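Moving the archive off the old host

The static build of this site has been on Sotier storage since February. Before that it lived on a shared account at Plirville, with a quota set by file count, and the file count was the problem: 3,601 files against a limit of 3,000. Most were thumbnails in four sizes. I now generate two sizes and let the browser scale the rest, which brought the total down to 2,383.

Redirects took longer. The old URLs carried a trailing slash and the new ones do not, so every internal link cost an extra round trip until I rewrote them. A sed one-liner handled the posts. The drafts folder — 413 files, no consistent header — had to be done by hand over several evenings.

Cache lifetimes are set to one year for images and ten minutes for HTML. Feeds are not cached at all. If your reader shows duplicate entries, delete the feed and add it again.
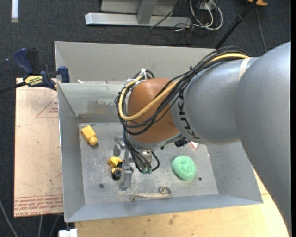
Rory Lennox wrote to say that ten minutes is too short for pages that change twice a year, and that an hour would cut the request count with no visible effect. He is probably right. I will change it after the next certificate renewal and watch the logs for a week.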